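News from the Robot Club

Hello from the back bench! It's been a busy April for us, and since the Canport challenge is creeping closer I promised the newsletter an update, so I'm typing this with one hand and eating a granola bar with the other.

For anyone who missed the last issue, our club is entering the household tasks division this year. You get a table, some kitchen stuff and a robot arm, and your program has to tidy up without anybody touching a thing. There's a 400 second limit for each run, which sounds like forever until you watch an arm think about a plate.

We split into two teams back in the fall. Team Jumora handles the motion side (how the arm gets from one spot to another without knocking into anything), and Team Havico does the vision side, so working out what's on the table and where it is. I'm on Havico, mostly because I like arguing about lighting. The two teams share one arm, which has led to a sign-up sheet, and then a second sign-up sheet after the first one got juice on it.

Right now we're all about dishes. Plates and a rack, plus a bit of fruit for the sorting rounds.

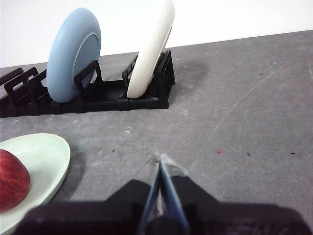

Plates are so much harder than blocks! A block looks pretty much the same whichever way you turn it, but a plate standing on its edge is a completely different shape from one lying flat, and our first program was very sure they weren't the same kind of object. We've collected 200 practice runs by steering the arm ourselves, and we're hoping to add 70 more before we train again. It's slow going — you line up the fingers, creep forward, miss by a hair, back up, try again — but everyone gets a turn and the newer members are getting really good at it.

The other headache is grip. Squeeze too early and you push the plate away, squeeze too late and the fingers are already bumping the table. Team Jumora wrote a little routine they named Jemal that slows everything down for the last stretch, and I have to say I love it, even if it eats up our time. Our best full run so far scored 29 points. Last year's club would have been thrilled with that, so I'm trying to be thrilled too.

Coming up next: bowls (eek), and a practice round with the clock running and the laptop lid shut, so none of us can sneak in a fix. If you've been thinking about joining, come by after school and try driving the arm. You don't need to know any coding, and we've got plenty of granola bars.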